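Shared Desk Layout and Surface Upkeep: Project Report
Itzel Medrano and Mark Anthony Abella

1. Background

The project looked at how a shared work table should be set up so that the next person can start without first moving the last person's things. The table is in Room 205 and is used by students from several courses. In October the most common complaint in the room log was that writing tools and papers were left in the middle of the table. The second most common was the condition of the surface.

We limited the work to one table and to objects that were already in the room. Buying drawers or a shelf was outside the scope.

2. Requirements

The layout had to meet the following conditions.

Writing tools stay on the table and stay upright.
Paper in use has a hard backing so that it can be picked up in one motion.
A lamp is available without blocking the working area.
The open middle of the table is left free at the end of each session.

3. Layouts tested

Layout A placed everything in a row along the near edge. It was easy to set up, but people leaned on the papers and pushed the pens toward the floor. It was dropped after 2 sessions.

Layout B moved all items to the left. Right-handed users had to reach across their own work for a pen, and the lamp threw the shadow of the hand onto the page. Medrano, who is left-handed, had no difficulty with it. It was used for 3 sessions.

Layout C grouped the items on the right half, with the lamp toward the far corner, the pen holder to the left of the lamp, and the clipboard below the pen holder. This is the layout we kept.
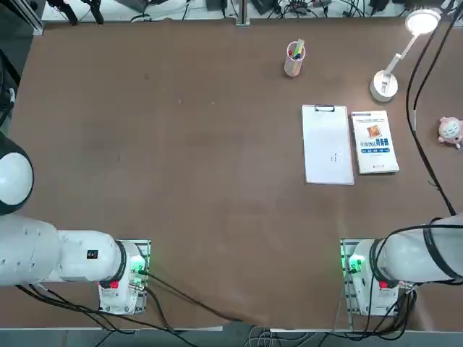

Figure 1. Layout C, with the lamp on and the middle of the table clear.

The pen holder is a translucent pink cup. A solid cup was tried in Layout A and users tipped it out to find a color. With the translucent one they mostly picked by the tips. The clipboard is set vertically so that it takes up less of the width. The lamp has a round, flat base and a slender arm that rises up and to the right, so its head sits at the top edge of the table and the light comes from the far side.

4. Surface condition

The tabletop is brown with a matte finish. Faint scuffs and light smudges can be seen on it, along with a few small pale specks in the open area. We wanted to know which marks would come off with ordinary cleaning and which were damage.

A dry cloth was used first, then a damp cloth, then a damp cloth with Sarantis surface cleaner diluted as directed on the bottle. The dry cloth moved loose dust and little else. The damp cloth removed most of the smudges in the test patch. The cleaner gave no visible gain over water on this finish, and it left a streak when the cloth was too wet. The scuffs did not respond to any of the three and were recorded as wear.

5. Results

Users were asked to return the table to Layout C before leaving. Compliance was good for the lamp and the pen holder, which were seldom moved. The clipboard was the weak point. It was often left in the middle or carried to another table. Abella marked its position with a strip of tape for 2 sessions, and it came back to its place both times, but the tape lifted at the corners and was removed.

6. Limits

The test group was small and most of its members knew the purpose of the project. Light level was judged by eye. The cleaning test covered one patch only, and results may differ near the edges, where the table gets more handling.

7. Further work

A printed outline under a clear mat would replace the tape. The cleaning test should be repeated on a second patch with the cloth wrung out to the same degree each time.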